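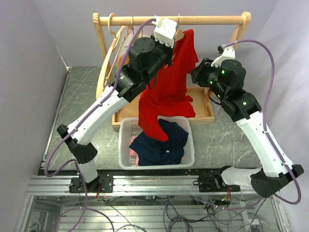 I've worked in the returns room at Gonero for going on six years, and most of my day used to be hangers. A box comes in, you cut the tape, you check the thing for makeup and missing buttons, and if it's good it goes on a hanger and off to Rinden, our name for the resale side (it's the next building over, don't ask me why it needed its own name). Since February the hanging part has been going over to the arms, two at a time on a gray marbled tabletop, with a wooden rack at the back and a white plastic basket in front for whatever's next. A red garment on the rail, something navy waiting in the basket, that's pretty much what their shift looks like. It's what mine looked like too, except I had a radio.

People keep asking me if I hate them. I don't! I thought I would. The first week I stood there with my coffee feeling like I was watching somebody else drive my car, and I went home and complained about it to anyone who'd sit still. But my shoulders have stopped hurting at night, and that's a hard thing to argue with.

What changed is mostly where everybody stands. There used to be 12 of us down one long bench, and you talked all day because your hands knew what they were doing. Now we're split up. Most of the old bench does inspection under the good lights, which takes actual looking, so it's quieter. Two of us rotate through what the schedule calls "cell support," meaning you refill baskets, straighten out whatever got bunched up, and hit the pause button when a strap goes somewhere it shouldn't. Slippery stuff is the worst. I have opinions about satin now.

Yutong Kong trained me on that and she's a lot more patient than I am. She keeps a notebook of every pause, with what the fabric was and how it was sitting in the basket, and the engineers really do read it. Last month they changed how we load knits because of her notes. She got a bump in pay for it too, not a huge one, but it came with a new title and she's had cards printed, which I love.

Gøran Magnusson took it differently. He was the fastest hanger in the building (585 pieces in one shift, his record, and he will tell you about it) and I think it stung to have that stop mattering. He transferred to the Dultport warehouse in April to drive a forklift. We still text. He says the cafeteria is better and the people are worse.

The thing I'd complain about, if anybody upstairs reads this, is the pace board. It went up the same week as the arms and it counts the whole room together, people and machines, so when a cell is paused our number drops and it feels like we're the ones slacking. Put up a second board. Or turn it to face the wall, I'd be fine with that.

Anyway, I'm on inspection through Thursday and then back on baskets. If you used to work with us and want to come by for Yutong's cake, bring your own fork, the break room is down to spoons again.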